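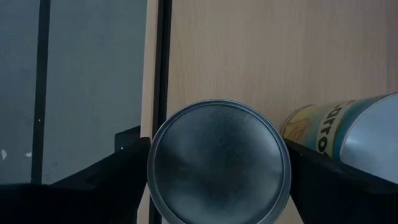

Silver lid with raised rim.

Reading time: 2 minutes

Brumness Throat Lozenges, Honey and Sage

Brumness lozenges are sold in Canada as a natural health product. They are meant for the short-term relief of a dry or scratchy throat in adults and children 12 and over. They are not a homeopathic remedy. Each lozenge contains measured amounts of sage leaf extract and honey, and both are listed by weight on the label.

Item number: 512
Pack size: 77 lozenges
Flavor: honey and sage
Made by: Werkeck
Distributed by: Starex

How to use
Let one lozenge dissolve slowly in the mouth. Wait two hours before taking another. Do not take more than six in a day. Do not chew or swallow them whole.

Before you buy
Talk to a doctor or pharmacist first if you are pregnant, breastfeeding, diabetic or allergic to sage, mint or bee products. Stop using the lozenges and get medical advice if your throat is still sore after three days, or if you have a fever or trouble swallowing. These lozenges do not treat strep throat or any other infection.

About the label change
The old label said "supports immunity." We dropped that line in January after our own review of the evidence, which was led by Rocío Alcaraz. The recipe is the same. Packs with the old label can be returned for a full refund, opened or not.

Storage
Keep in a dry place at room temperature, out of reach of children. Use within four months of opening.

Orders
Orders placed before noon on Wednesday ship the same week from our Requena warehouse. Pharmacies ordering over 100 packs should contact the sales desk for a quote.

Comments (3)

dmarsh
Taste is fine, a bit strong on the sage. Is there a sugar-free one?

Starex support
Not at the moment. Each lozenge has two grams of sugar, mostly from the honey.

Pauline T.
Returned two packs with the old label and got the refund in nine days. Would have liked it faster, but no argument over it.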